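Gekico bot - FAQ

Quick answers, more when I get time. Questions at the bottom came in by mail.

What is this?
A small program that learns to play Gekico, the falling tile puzzle. Runs in a browser tab. No install, no account.

Is it cheating?
Only if you post the scores as yours. It plays on my own copy of the game, offline, no leaderboard.

How does it learn?
Q-learning, plain table, nothing deep. It looks at the height of each column and the next tile, picks a move, gets a reward or a penalty. Then again. And again. Leave it on overnight and go to bed.

What are the rewards?
Plus 2 for a cleared row, minus 20 for losing. Nothing for just staying alive - I tried that and it learned to stall.

How long until it's any good?
Depends on your machine. On my old laptop it was terrible until well after dinner and decent by morning. If it's still stacking everything on the left after a whole night, your learning rate is too high. Cut it in half, start over.

Why is the board only 2 tiles deep in training mode?
Smaller table. It starts shallow and the depth goes up once it stops dying right away. You can turn this off in settings but I wouldnt.

Can I use a neural net instead?
Sure. Ah-rin Ma has a branch that does it, hidden layer of 64 units. Better scores, slower to train, and it forgets things if you change the speed halfway. Ask her about that one, not me.
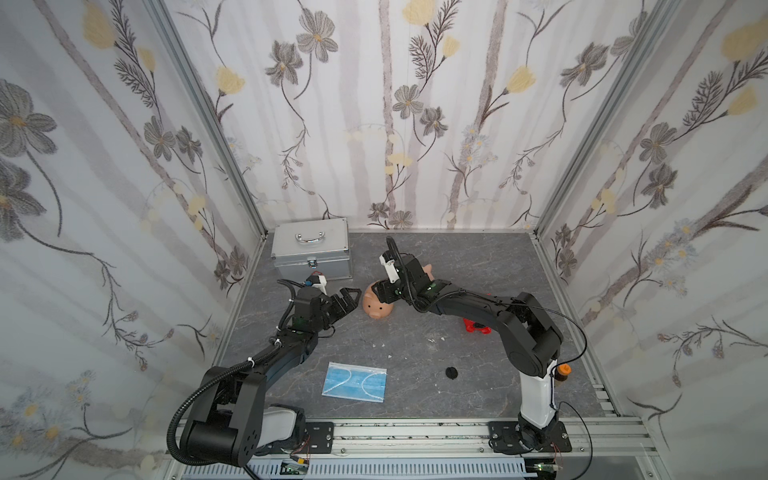

My saved table won't load. Why?
Probably saved with the old version. The format changed in December when I added the next tile. No converter, sorry. Retrain.

Does it work on a phone?
It opens. Training gets paused whenever the screen locks, so not really worth it.

It plays great on slow and falls apart on fast. Bug?
No. It was trained on slow. Set the speed to random before training and give it longer. Přemysl Trnka found this out before I did and was right to complain.

Can I watch it train?
Yes, but drawing the board makes everything crawl. Press H to hide it. Press H again to bring it back. The score graph keeps updateing either way.

Where do I change the keys?
Top of the config file. Reload the page after.

What about the level editor?
Maribeth Ambrosio wrote that part. Export from the editor, drop the file in the levels folder, done. File names with spaces break it - known, not fixed yet.

Can I use the code in a class?
Go ahead. Miroslava Halás already does. Keep the license file in there.

Will you do one for Eltent next?
Maybe. The physics are messier and I haven't found a decent clone to train on. If you know one, send it.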